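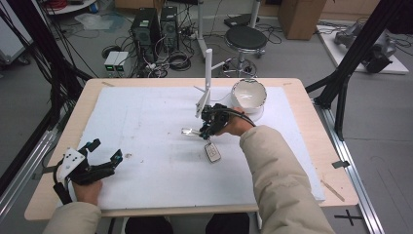 A work table with a white foam board top. A white bowl stands on the far part of the board; a small key fob or remote rests on the foam.

Trestenmont workroom keeps foam tops on its tables

The household goods workroom at Trestenmont will keep white foam board on its tables through the next work period, after a trial that began in January. The decision covers all 39 tables in the building and takes effect on Saturday, when the afternoon shift starts on a new set of boards.

Nokudetti, which runs the workroom, handles household items on behalf of Durnora, a supplier of furnished rentals. Bowls, plates, cups, keys, remotes and other small goods are taken from storage, set out on a table, checked against a room list and packed again. During the trial, 2881 items went across the foam-topped tables. The company has logged chips, cracks and scratches for each table and compared them with the same months last year, when items were put down on bare wood.

Ngaio Pirihi, the workroom supervisor, said the largest change was in glazed ceramics. A bowl is usually damaged at the foot ring or the rim, and most of that damage happens in the last inch before it touches the table. Foam gives slightly under the foot, and a small error in height no longer leaves a chip. Damage to rims is down by less. Rims are mostly hit by other dishes, and the table surface has little to do with it.

"We still get rim chips when two pieces are placed too close together," Pirihi said. "The board does nothing for that. Spacing does."

The boards are 10 millimeters thick and are cut to leave a border of wood showing at the edge of the table. Trial boards cut flush with the edge were crushed at the corners by sleeves, hips and storage crates, and were replaced within days. The border also gives a hard place to set down sticks, clips and other things that are not part of the batch being checked. Staff had been doing this before it was written into the work sheet.

Color was a separate question. Gray board was tried on four tables and dropped. White makes a dark key, a screw or a fragment of glaze easier to find, but a white dish is harder to pick out against it. On balance the workroom preferred white. For white ceramics, the work sheet now allows a flat base to be placed under the piece, and asks that the base be noted on the sheet so that it is not packed as part of the set.

Wear is the main cost. Foam board marks easily, and a table in daily use picks up gray smudges and scuffs that do not come off with a dry cloth. Damp cloths remove some of the marks but lift the surface paper if used too often. The workroom has settled on a dry wipe at the end of each shift and no other cleaning. Marks by themselves are not a reason to change a board. A board is changed when there is a dent deep enough to tilt a cup, when the surface layer has opened, or when dark spots could be mistaken for loose parts.

Under those rules a board lasted 11 weeks on average during the trial. Tables near the loading door did worse. Tables used mainly for textiles did better, and two of them still have their first boards.

Venla Ruotsalainen, who plans the room layouts for Nokudetti, said the foam had also changed how small electrical items are laid out. Key fobs and remotes used to be collected in a tray and checked at the end. They are now placed face up on the board next to the goods from the same room. A fob does not slide on foam the way it did on varnished wood, and the number of fobs packed with the wrong room has fallen. Straps and rings stay attached. Ruotsalainen asked for this after several fobs came back to Durnora without them.

One problem has not been solved. Foam board is light, and a board that is not fixed will shift if somebody leans across it. Double-sided tape held well but tore the underside at each change. Spring clips held at the edge but caught on jacket cuffs. The workroom currently leaves the method to each table, and a common one is to be chosen before the next order of boards is placed. A thin rubber mat under the foam is being tested on two tables near the packing line. It adds a little height, which has brought complaints from shorter staff, and the table legs on that line cannot be lowered any further.

Heating came up as well. The room is cool in the mornings and many of the staff work in padded jackets. Thick sleeves dragging over a table can knock over a cup without the wearer feeling it. The work sheet asks that tall pieces be placed on the far part of the board and flat pieces nearer to the person, so that an arm reaching over does not cross anything that can tip. Pirihi said a request for better heating had been passed to the building owner -- the reply is expected before the summer, when it will be of less use.

The boards come from Xu, a packaging supplier, and are delivered in full sheets. Cutting is done on site with a straightedge and a fresh blade, and offcuts are kept for lining crates. Used boards cannot go into the paper recycling with the cardboard because of the foam core. They are stacked by the rear door and returned to the supplier with the empty pallets.

Durnora has asked for the same surface at its own storeroom, where returned goods are opened before they are sent on to Trestenmont. Ruotsalainen will measure the tables there next month. They are narrower than the ones in the workroom, and a full sheet will have to be cut lengthwise to leave the wood border on both sides.

Staff who find a torn or dented board should write the table number on the change list by the supply shelf. Replacements are cut twice a week, and a table with an open surface layer should be used for textiles only until its new board is in place.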